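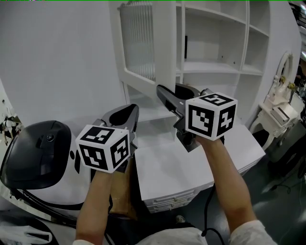
Hodholm hinge fault

The Hodholm hinge fault was a recurring failure in the handling of hinged cabinet doors with two-finger grippers, recorded in March 2018 at the Hodholm furnishing hall. It affected work carried out under the Bogdan program, in which the opening, closing and holding of household furniture was demonstrated with hand-held grippers and the recorded motions were later used to control robot arms. The fault caused doors to twist in the fingers near the end of their swing. It led to two damaged hinges, a suspension of door work, and changes to the rules for contact with furniture.

Background

The Bogdan program was run by Emik, a maker of handling equipment, with furniture supplied by Comcombe. The hall at Hodholm was fitted out with storage units, dressing tables and drawer chests so that operators could work among full-size pieces. Each operator used a pair of grippers, and each gripper carried a cube printed with square marker patterns, from which its position was computed.

Cabinet doors were treated as a separate class of task. A drawer moves in a straight line, and small errors in the direction of pull are taken up by play in the runners. A door turns on a fixed axis, and a gripper that holds it must turn with it. If the gripper does not follow the arc, the difference is carried by the hinges, the panel or the fingers.

Course of the fault

The first report described a door that stopped short of full opening and then moved suddenly. The operator had held the panel close to its lower corner. Pressure on the fingers had risen through the last part of the swing, and the panel had rotated within the grip until its upper edge leaned away from the cabinet. The upper hinge was found to be bent at the plate.

A second hinge was damaged in the same way on a different unit. In both cases the operator had not felt an unusual load. The handle of the tool was stiff enough to pass on a pull, but a slow twist at the fingertips was easily missed.

Door work was suspended on March 30, 2018, by Ovidiu Crăciun, who was responsible for safety at the hall. Drawer and tabletop tasks continued. 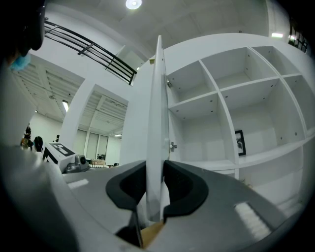 Why did the fault appear with doors and not with drawers?
A door follows a curved path, so a grip that stays at a fixed angle is forced out of line as the door swings, and the strain passes into the hinges. A drawer moves straight and places little sideways load on the fingers.

Cause

The inquiry named two causes. The first was the place of the grip. A tall panel held at its base acts as a long lever, and a small tilt at the fingers becomes a large movement at the top. The second was an error in the computed position of the gripper. When the wrist was turned far enough, the marker faces used for tracking were seen at a shallow angle, and the calculated rotation lagged behind the true one. Motions recorded in this state told the arm to keep pulling in a direction the door could no longer follow.

The second cause was considered the more serious. A bent hinge could be seen and replaced, while a faulty recording could be repeated by a machine many times before it was noticed. In a bench test, an arm was set to replay one of the affected motions for 1000 cycles on a spare door. The screws of the upper hinge worked loose before the test was complete.

Safety measures

Door work resumed under revised rules. Panels were to be held near mid-height where the reach of the tool allowed. Operators were to release and take a new grip during a wide swing. Recordings in which the marker faces were seen at too shallow an angle were rejected. Hinges were inspected at the start of each shift, and any door with visible play was taken out of use.

A further rule concerned people close to the furniture. A panel that slips from its hinges can fall beyond the footprint of the cabinet, and no one other than the operator was permitted within the swing of a door while it was held. Cables on the floor were to be kept clear of the operator's path.

Later use

The rules were adopted for other Emik work with hinged parts, including lids and folding tables. Recordings made before the suspension were kept but marked as unsuitable for replay on an arm. Comcombe later supplied replacement hinges with a thicker plate for the Hodholm units, although the design of the doors was left unchanged.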